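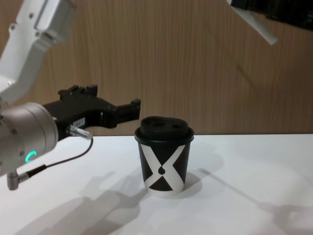
Left arm lining up on the cup. Finger at lid height, still a gap to close.

# Kesik club — gallery, March

Quick page so the parents and the other teams stop asking for news. Kesik is the after-school robotics club at McAlister, 9 of us this year, and we're building a two-arm drinks server for the Ulon student cup. More pictures when Karim El-Sayed finds his charger.

**What the task is**

Pick up a lidded paper cup, pass it from one arm to the other, put it on a marked spot. No crushing, no dropping. 40 seconds per go. Sounds easy. Isn't.

**Who does what**

- Timothée Carré — left arm, gripper, cables
- Damián Leiva — right arm and the handover
- Miłosz Wróbel — code, mostly after 9 at night
- Karim — logging, test sheets, biscuits
- everyone else — resetting the cup, over and over

Mr Henare (Paora to the sixth form) signs us in and out and has final say on the stop button.

**Where we've got to**

Grip from the side works most goes now. Best run so far 38 seconds, so two to spare. Handover is the weak bit, Damián's arm comes in too high and we end up tweaking it by hand. Lid height is the number we keep getting wrong, different cups have diffrent lids and the code only knows one.

Log file is up to 1,951 lines. Miłosz wants it tidied before anyone outside the club reads it. Fair enough.

**Still to do**

- slower close on the left gripper, Timothée has a setting to try
- try it with water in, lid on, towels ready
- second cup size
- name for the robot. Titivero is winning the vote, Karim wants a recount

Next session straight after last bell, same room. Bring your own laptop if you can, the club ones are nearly all out on loan. And if you've got clean paper cups with lids at home please bring them in, we get thruogh loads.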